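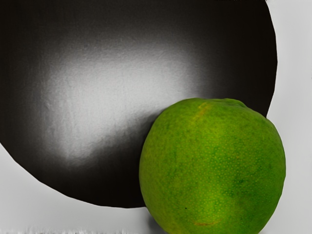

Green citrus up close in the render, next to the dark bowl.

Part 2: Dressing the table before you let the arm loose

OK, so in part 1 we got the arm model loading without its elbow folding through its own base (hooray!). Now we need some stuff for it to pick up. I do all of this in Dralolix on my laptop, usually at the big bench in the Stelenville workshop, and it's an evening's work if your meshes behave. Mine didn't, so learn from me.

What you need
The arm model from part 1
A table, any flat box will do
A few grocery-type objects with textures
One round fruit

Step 1. Make the table
Drop in a box, scale it, and lock it so it can't move. I went with glossy black because I love how the reflections look, but if your laptop fan starts howling, turn the gloss down first. Set the table height from the arm base, not from the floor. I got this backwards and spent a whole night wondering why every grasp closed on air.

Step 2. Bring in the fruit
Start with fruit! It's round, it rolls, and it'll show up every mistake in your friction settings. My first mesh had 3,682 triangles, and that's fine for looking at but way too much for collisions. Keep the pretty one for rendering and tick "simple hull" for contact. Then look at the peel up close. You want to see the little dots in the skin. If it's one smooth green smear, your texture is loading at the small size, so go back into the import panel and fix it.

Step 3. Stop things from rolling away
Set rolling friction on the fruit and let the sim run for 200 steps before you touch the arm. If anything is still creeping, bump the friction and try again. Olanrewaju Garba, who has the bench next to mine, talked me into saving the settled positions as a start file, and that has saved me so much waiting.

Step 4. Add the boxes and bottles
Keep these upright and leave finger room on both sides. Turn a carton a little so you're not always testing the easy angle. I put the tall yellow juice box toward the far edge on purpose, to make the arm stretch.

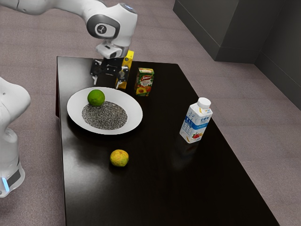 Gripper down over the yellow juice box, with the plate, carton and bottle on the table.

Step 5. Try a slow approach
Open the fingers all the way, line up over the box, and come straight down. I run this at 50 percent speed. Watch the fingers and not the wrist! If one finger clips the top of the box, your center point is off, and you can nudge it in the Cirent config file under "tool offset." Change one number, save, reload, go again. It took me 9 tries.

Step 6. Check the wrist camera
Before you close the gripper, open the camera window and see how much of the box the fingers are hiding. If it's most of it, tilt the camera mount a touch and redo step 5.

Save your file under a new name when you're done (please, I've lost two tables already). Part 3 is closing the gripper and lifting, and I'll post my grip force settings along with it.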